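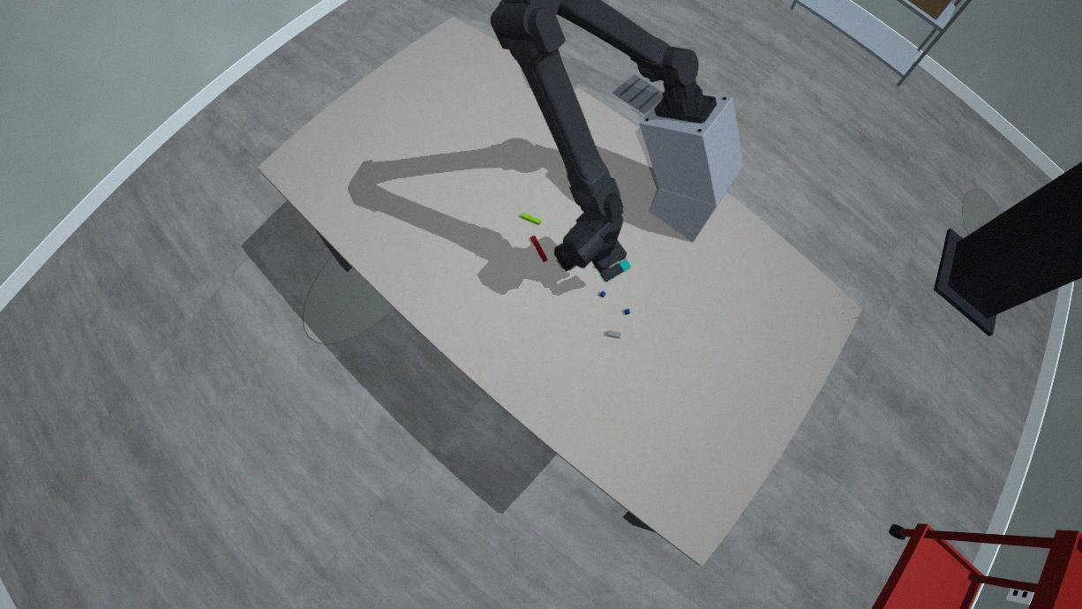 Ritgate has released the results of its first simulated comparison of two-finger grippers, carried out on a single arm model with one controller and a fixed set of small parts. The work was done to help customers narrow down a gripper before they buy hardware. Every trial used the same virtual workcell, with the arm on a pedestal beside a pale tabletop and small blocks and thin sticks laid out within its reach. Picks like the one with the cyan block, held between short fingers just above the table, made up most of the test program.

The comparison covered 2 grippers, the Pastari and the Quách. Each was run through 1,000 picks under the same controller settings. Part positions were changed between picks, and both grippers received the same list of positions in the same order.

Both grippers handled the cubes well. The differences showed up on the sticks, where the Pastari more often closed at an angle and turned the part in its fingers. The Quách held sticks straighter but needed more clearance on each side, so it missed more picks when parts lay close together. Ritgate is not naming an overall winner. Customers who mostly move blocks can use either model, and those who handle thin parts should look at the separate stick results before deciding.

"We kept the arm and the controller the same so that the only thing changing was the gripper," said Thắng Kiều, who led the tests at Ritgate. "Simulation does not tell you how a finger pad wears. It does tell you which parts are going to give you trouble."

The test set included 5 part shapes. Friction values were taken from bench measurements made at the company's Eltcombe lab and were not adjusted once the trials had started. A pick was counted as good if the part was lifted, carried to the drop point and released without turning more than the set limit.

A second round on physical hardware is planned for February at Eltcombe. It will use the same part shapes and will add a camera comparison, with one camera on the wrist and one fixed over the table.

The full results, including settings files and the list of part positions, are available on request from the Ritgate applications desk. Customers with a part they would like added to the second round may send a drawing to the same desk.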